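**Saving power in the building - what we learned so far**

Dear tenants of Brullis House,

In the last issue we promised to come back to the question of electricity. Many of you wrote to us after the new prices arrived, and we thank you for every message. We read them all, also the angry ones.

First the facts. The shared part of the building (stairs, elevator, cellar, laundry room and the bicycle room) used 756 kilowatt-hours in the last billing month. This is less than in the same month one year before, but the bill is higher, and it will be divided between all apartments in the same way as always. The key for dividing did not change. If you see a different number on your paper, please bring it to the office and we will compare it together.

The biggest consumer in the cellar was the old dryer. It was repaired 3 times during the winter by the company Zieliński, and after the last visit they advised us not to repair it again. A new one with a heat pump is ordered from Droltero. The delivery is planned for July. Until then there are the drying lines in the attic, and we ask you to take your clothes down on the same day, so that the next family also finds a place.

Now to the apartments. Most questions were about standby, I mean the small power that a television, a printer or a game console takes when it seems to be off. One device does not cost much. But several of them together, day and night for a whole year, make a sum which you can notice. The easiest help is a switch between the wall and the device, so you don't need to pull the plug every time. 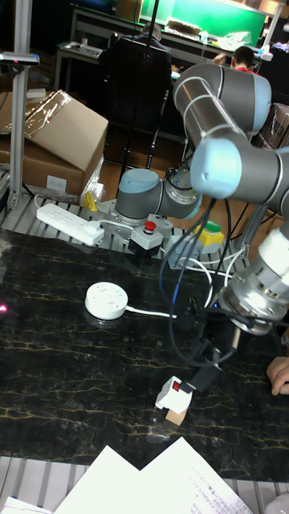

*Small and white, with a red rocker switch.*

Please do not put a refrigerator, a freezer or an internet router with telephone on such a switch. Last year one household lost a full freezer this way during the vacation, and the insurance did not pay. Also an electric heater should go directly into the wall socket, never into an extension cord that lies under a carpet.

The house has a power meter from Utano which you can borrow for seven days. It shows how much one device takes, and the instructions are inside the box - the English part starts on the last page, because the pages are in a strange order. Write your apartment number in the list next to the office door. There is no deposit, but please return also the box.

Some of you asked about the light in the staircase. It now stays on for 80 seconds after you press the button. Before, it was longer. We understand that for older neighbors on the upper floors this can be too short, especially with shopping bags. If it is a problem for you, tell us your floor. The timer can be set separately for each floor, and the electrician comes anyway for the new dryer.

Comments for the next issue can be put in the gray mailbox until May 31, 2022.

With friendly greetings,
the house office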